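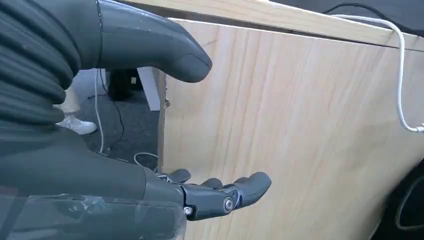 4. Setting up the desk

This section covers the Ruder desk, the paper organiser and the Ekach lamp. Allow one person for the organiser and two for moving the desk. If the desk top has not yet been fixed to its legs, go back to section 3.

4.1 Placing the desk

1. Choose a level spot within reach of a wall socket. Keep the power lead off the floor where people walk.
2. Leave 100 cm behind the desk edge for the chair.
3. Turn each foot by hand until the desk stops rocking. Tighten the lock nuts with the small spanner.

Note: The desk top is 799 mm deep. On uneven floors, use the felt pads from bag 2 under the rear feet only.

4.2 Placing the organiser

1. Wipe the desk and let it dry.
2. Stand the organiser with its raised back section away from you. Left-handed users may prefer it on the right.
3. Put tall items at the back and anything you use daily at the front. Flat papers can go along the lower front edge.
4. Press down on each corner. If one lifts, take everything out and check that the partitions are fully seated in their slots.

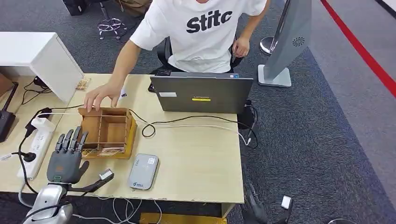 5. Fit the label strip, with the adhesive side towards the box.

Caution: Do not lift the organiser by its partitions. Hold it under the base with both hands.

4.3 Lighting

The Ekach lamp is meant to be used with the room lights on. Check the overhead lighting from your normal sitting position before you clamp the lamp.

1. Sit down and look for glare on the screen. Move the desk if a ceiling light reflects in it.
2. Clamp the lamp on the side opposite your writing hand.
3. Tilt the shade until the bulb is out of sight. 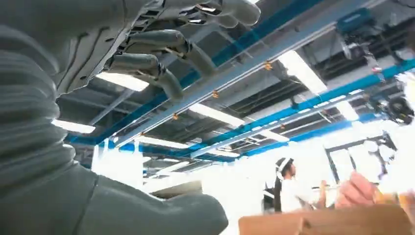
Fig. 3 - View from below, towards the ceiling

Caution: The shade gets hot. Switch off and wait before changing the angle.

Spare clamps are listed under part number 892. For missing parts, contact Meenakshi Alva at the Radden service desk and have your order number ready.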